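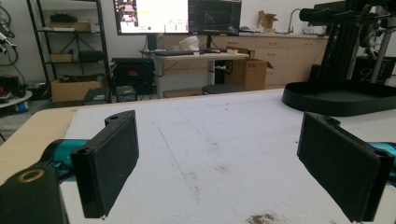
Trirnthorpe says its new trash fee will pay for itself. The numbers are thin

TRIRNTHORPE, 2025-09-14 - The city wants households to pay for trash by the bag starting in January, and it says most people will end up spending less. It has not shown how it knows that.

Under the plan, which goes to a council vote later this fall, the flat yearly charge on the utility bill would be cut and residents would buy printed bags at grocery stores and gas stations. Anything left at the curb in another bag would stay there. Recycling would still be picked up free every other week.

The public works office laid out the idea in a packet handed to council members last week. It runs to 58 pages, and a good part of that is maps of truck routes that would not change. The section on what a family would pay takes up less than a page.

That page says a typical household now pays $109 a year for pickup and would pay less under the bag system. How much less depends on how many bags the household fills, and the packet settles that by assuming people will throw out a lot less than they do now. The footnote for that assumption points to "experience in comparable communities." It names one, Nirnance, which switched two years ago.

Nirnance is a fair place to look, but it is not much like Trirnthorpe. It is smaller, most of its homes are single-family houses with yards, and it opened a food scrap drop-off the same spring it started selling bags. Trirnthorpe has no drop-off for food scraps and the packet does not propose one. A third of the people who would be covered by the new fee here live in buildings where everyone shares a dumpster.

"I kept turning pages looking for the part about apartments," said council member Marina Makris, who represents the blocks south of the rail line. "There's a paragraph. It says building owners will be consulted. I asked which ones had been, and I was told that comes next."

Makris said she has not decided how to vote. She said she likes the basic idea that people who throw out more should pay more, and that she has heard from older residents who put out one small bag every couple of weeks and are tired of paying the same as the house next door. Her trouble is with the savings claim, which has already been printed on a mailer.

The mailer went to homes at the end of August. It says, in large type, "Most families will save." Asked what share of families that meant, Danilo Galang, the deputy director of public works, said the office had not run the figures by household and did not have the data to do it. The trucks weigh their loads at the transfer station, he said, and not at each stop.

"We know the total tonnage and we know the number of accounts," Galang said. "From that you get an average. We feel comfortable saying most people are going to be at or under it."

An average does not show that. A few very heavy users could pull it up and leave most homes below it, which would help the city's case. It is also possible that the light users are the few, and that families with kids in diapers make up a good share of the rest. Without knowing how trash is spread across homes, the mailer's claim is a guess. Galang did not call it one, but he agreed that a trial in one neighborhood would have given the city better information. He said there was no time for one before the hauling contract runs out.

That contract is the other part of the story, and the packet is quiet about it. The city's hauler, Ganetti, has raised its price at each of the last two renewals and is expected to ask for more again. Under the present setup, a higher price shows up as a higher fee, and the council has to vote on it in public. Under the bag plan, the public works director could change the price of a bag once a year without a vote, as long as the change stays within a limit that the draft ordinance leaves blank.

The blank is on the second-to-last page. Galang said it would be filled in before the vote.

Ama Agbeko, who rents a two-bedroom near the hospital and has gone to the last few public works meetings, said she noticed it because she reads these things from the back. She said she is not against the bags. She wants to know what they will cost her in the second year and the third.

"They tell you a price for the first year and it's a nice price," she said. "My phone company does that too."

Five people spoke at the first public meeting on the plan, held on a weekday afternoon at the main library. Two were in favor, one of them strongly. Ozan Özkan, who owns a hardware store on the north side and would be one of the shops selling the bags, told the council that the flat fee is unfair to businesses and homes that work at cutting waste, and that people get used to this kind of change faster than they expect to.

Özkan said later that shops would not make money on the bags. The draft ordinance does not quite say so. It allows a handling payment to stores, with the amount to be set by agreement. He said he had not seen that line and would not turn the payment down.

Supporters also say the city will spend less at the landfill, and here the packet is on firmer ground. Trirnthorpe pays by the ton, so less trash does mean a smaller bill. The question is where the trash goes. In Nirnance, the public works budget for roadside cleanup went up in the first year of the bag system, then came partway back down. The packet mentions the drop in landfill tonnage there and leaves out the cleanup cost. Both are in the same Nirnance budget summary, a few lines apart.

Melahat Gündoğdu, who ran the Nirnance program in its first year and has since retired, said the cleanup problem was real but smaller than people had feared. Mattresses and old chairs were the worst of it, she said, and a couple of dead-end roads got most of them. She thinks the program was worth doing. She also thinks her old city oversold it.

"We said people would save money and some of them did," Gündoğdu said. "The ones who didn't were the ones who called. I would have left the word 'most' out of it."

Nirnance did not track what individual homes paid after the change either, she said. The city counted bags sold, and that number fell after the first few months. Some of the fall was less trash. Some of it, she believes, was people who had stocked up before a price increase, and some was people bringing their garbage to work.

There is also the question of the bags themselves. Trirnthorpe would buy them from a single supplier, Sönmez, on a seven-year agreement that the packet describes as standard. Nirnance signed for a much shorter term. Galang said the longer deal locks in a lower price per bag. Asked how much lower, he said the offers from other suppliers were still under review and could not be released, though the packet recommends that the council approve the Sönmez agreement on the same night as the ordinance.

Makris said she would ask to split the two votes. She would also like the mailer corrected, or at least followed by a second one. The city has no plans to send another before the vote, according to Galang, who said the first was meant to start a conversation.

Residents on low incomes would get a number of free bags each year under the plan. The packet gives two different numbers for how many, one in the summary and another in the draft ordinance. Galang said the ordinance was right. It has the smaller one.

To get the free bags, people would have to apply each year at city hall, in person, with proof of income. Agbeko asked at the library meeting if the form could be put online. She was told the office would look into it.

The next public meeting is set for the council chamber, in the evening this time. The public works office said copies of the packet will be at the door, and that the limit on yearly price changes may or may not be filled in by then.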